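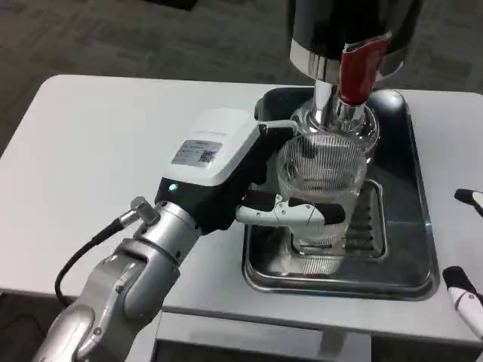
The white tabletop, September 2023

Birutė Žukauskas had walked the whole ridge from Fillton to Trerkton, and she wanted to tell everyone about it at once! Her socks were soaked, her map had gone to pulp in her pocket, and she had never been happier in her life.

"I heard it," she said, before she'd even got her rucksack off. "A corncrake. An actual corncrake, in the long grass below Strebel Farm!"

The Tornell Bird Club had kept a list since her grandmother's day, and the corncrake's line had been blank for as long as Birutė had been allowed to hold the pencil. She'd filled in so many others. Wheatears, by the dozen. A lost hoopoe on the cricket pitch (oh, that was a morning). But the corncrake was the one her grandmother used to do at bedtime, dragging a comb across the edge of a matchbox, crex crex, crex crex, until they both got the giggles.

So when the real thing came up out of the wet grass she had simply sat down in it. She stayed there for more than 200 calls, lips moving, rain running down her neck, and then a tractor started up and it stopped.

She got the list out now and turned to page 321, where the blank line was, and found that her hand was shaking too much to write. 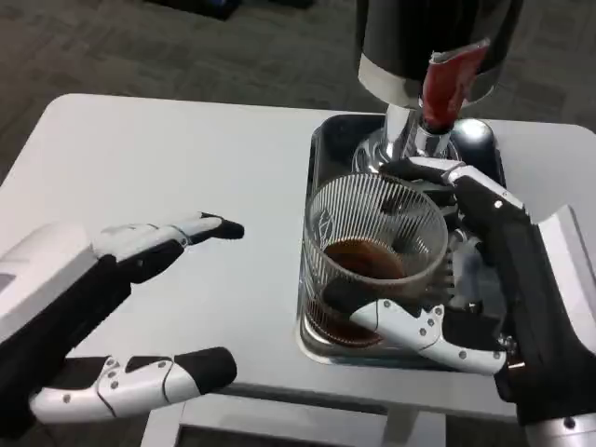

Well, it might have been a frog, said Tomas, and had she thought of that, and what was a corncrake doing still calling so late in the year when it ought to be halfway to Africa?

She had thought of it, all the way down the hill! She'd thought of frogs and gates and somebody's bicycle. She took the comb out of her coat, the old brown one with the missing teeth, and ran it along the spine of the list, twice, quickly.

"Like that," she said. "Only bigger. Like that, but as if the field was doing it."

Tomas asked her to do it again. Then he pulled his boots back on and asked which gate she'd gone in by, and whether there'd be enough light if they left straight away.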